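Chapter 7
Instrument Cases and Trays

Contents of this chapter
7.1 Terms
7.2 The bench layout
7.3 Folding cases
7.4 Open trays
7.5 Loading order
7.6 Return and checking

Small hand instruments are stored in two ways in most teaching laboratories and small clinics. A case holds a fixed set belonging to one person or one bench. A tray holds whatever the present task requires. The two are often used side by side, and a large share of the losses recorded in a teaching store occur in the transfer between them. Chapter 6 dealt with the cleaning of instruments. The present chapter assumes that cleaning is finished and that every item is ready to be put away.

The reader should be able, after working through sections 7.1 to 7.6, to lay out a bench for packing, to load a folding case in a set order, and to complete the return sheet in Appendix C.

7.1 Terms

A folding case has two panels joined at a fold. When closed, the panels face each other and the instruments lie between them. When open, both panels rest on the bench. The panel that carries the instruments is called the loaded panel. The opposite panel may have pockets or retaining bands of its own, or it may serve only as a cover; in this book it is called the facing panel in either case.

The fold is the reference line for all positions. Positions on the loaded panel are numbered outward from the fold, beginning with 1. Some older store lists number inward from the outer edge. Quintana's list for the Ikevton store is of this kind, and readers who work from it must reverse the numbers before using the tables in this chapter.

A tray, unless stated otherwise, means a rigid open metal tray with a raised rim. Shallow dishes and lidded boxes are treated in Chapter 8.

7.2 The bench layout

The case is opened fully before anything is placed in it. A half-open case tends to close under the weight of its own cover, and instruments near the fold are then pushed out of line. The tray goes to one side of the case, with its long side parallel to the fold where the bench allows. Left or right is a matter of which hand does the lifting – the choice should be kept the same for the whole session.

A plain, light bench surface is preferred. Fine probes and needles are hard to find on a patterned top. Cloths and paper are kept off the area between tray and case.

Instruments are laid lengthwise on the loaded panel, in a row, with no item crossing another. Scissors are closed before they are laid down. The facing panel is checked for stray items before the case is shut.
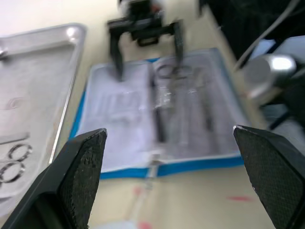 7.3 Folding cases

Cases are supplied in several sizes. The tables in this chapter use the 12-position case, the pattern adopted for the Sekdale course. Smaller cases follow the same rules, with the higher positions left out.

Three points are examined when a case is first issued:

Fold. The panels should lie level when the case is open. A case that springs back has been stored overfilled and should be rested open overnight.

Retaining bands. Each band should grip the thinnest instrument assigned to it. Slack bands are replaced, never knotted.

Edging. Loose stitching along the edge is trimmed and resewn. Nogueira and Zarei found worn edging in 42 returned cases in a single teaching term, in most of them at the corners farthest from the fold.

A case that fails on any point is marked with a tag and set apart from the issue shelf. The tag carries the case number, the fault and the initials of the person who found it. Repairs to stitching and bands are described in Appendix D.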